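3.2 Objects and table surface

The objects in the Andholm set were chosen to match what people keep in the small drawers and trays of a home: the drawer by the door, the tray on a dresser, the basket on a bathroom shelf. In an earlier survey of household storage (Galbraith and Pollock) these places held the widest mix of items per unit of space, and most of the items had no fixed spot. Kitchen drawers were left out of the present study because flatware tends to have its own divided tray, which makes sorting too easy to tell us much.

We drew items from a list of 500 everyday objects put together by Iona Kerr in April. An item stayed on the list if it weighed little enough to be lifted between finger and thumb, could be bought in an ordinary store, and had no sharp point. Items that roll were kept. Several reviewers of our pilot work asked for them to be removed, but small cylinders are common in real drawers and we saw no good reason to leave them out. Thin, flat items such as packets were also kept for the same reason, even though they are hard to get a fingertip under on a hard surface.

The table surface was picked with both of these groups in mind. In the pilot, conducted on a bare melamine top, round objects drifted and flat ones stuck to the table. We tried a cotton cloth next, which bunched up under the objects. Felt laid flat gave the best result of the three coverings. Dark blue was used throughout because the list leans toward pale and bright items, and these stand out well against it. A dark curtain behind the table keeps the background plain.

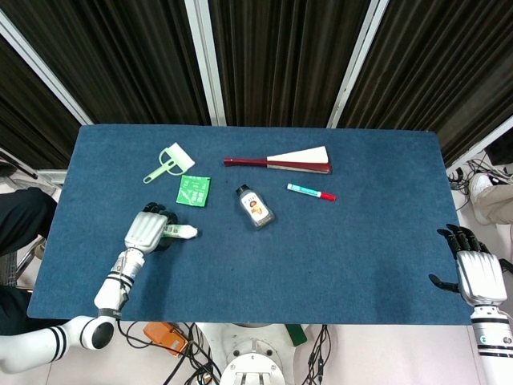
Figure 3. Table surface with small items from the Andholm set, including a brush, a green packet and a closed folding fan. A white cylinder with a green label is held at left.

Layouts were made by hand. One of us (Mushi) placed the items for every layout, working from a printed sheet that named the objects but did not fix their position or angle. We asked only that no item rest on top of another and that long items not all point the same way. A folding fan or a brush lying at a slant takes up more usable space than the same thing lying straight, and the slant also decides which end is easier to reach. Earlier work with fixed grids missed this point.

The folding fan deserves a short note. It was always laid out closed. A closed fan looks like a simple stick from a distance, but its two ends are quite different, and in our home visits people nearly always picked it up by the handle end. The paper end bends when squeezed and keeps the crease. We went through 13 fans over the course of the work, most of them replaced for this reason. Brushes lasted well. Flat packets lost their crisp corners after repeated use and were replaced whenever a corner had folded over, as a raised corner makes the packet much easier to lift.

3.3 Coding of placements

Each layout was coded for the type of every item (long, round, flat or mixed), its angle to the near edge of the table, and its distance from the nearest neighbor. Mixed was used for items with two clearly different parts, such as a brush with a looped handle. The full set holds 3581 coded placements. Of these, 1353 were coded a second time by Dunbar, who had not seen the first codes.

Agreement between the two coders was high for round and flat items and lower for mixed ones. Most of the disagreements came down to angle - whether the angle of a brush should be read from its handle or from its head. We settled on the handle in the final codes and went back over the earlier ones to match. Distance to the nearest neighbor was measured edge to edge, not center to center, because the centers of long items say little about how crowded they are.

Two limits should be kept in mind. The objects were all clean and whole, while real drawers hold broken, sticky and half-used things. The set also has no loose paper, which made up a large share of what Galbraith and Pollock found in their entryway drawers. A follow-up set with receipts, envelopes and folded notes is being prepared at Stikirport.

Contact: Kibet Mushi, Andholm Household Objects Study, Stikirport | © The authors | Back to top
Shares 13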